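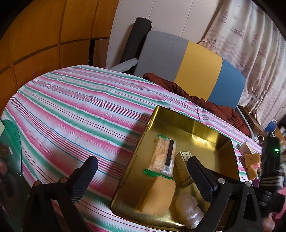
Figure 2.1 A gold metal tray on a striped tablecloth, with a snack package among the things in it.

Chapter 2
Sorting What We Have

Nearly every home has a tray, a bowl or a drawer where small things come to rest. You set down a snack on your way to the phone, then a little box joins it, and before long you have a collection you never meant to start - and I say that fondly, as the owner of several!

In this chapter we'll treat that kind of mixture as something worth studying. Look at the tray in Figure 2.1. The snack package is clear plastic with green seals, while the narrow box beside it is cardboard. Would you sort them by material, by use, or by the room they belong in? Each choice gives you a different set of groups, and you may well find that your neighbor's groups make just as much sense as yours.

Before you read on, choose one tray or drawer at home and spend 12 minutes with it. Write down what is there, in any order you like, and keep the list handy - we'll come back to it in Section 2.2, where Wing-yan Huang sorts the contents of her own kitchen drawer.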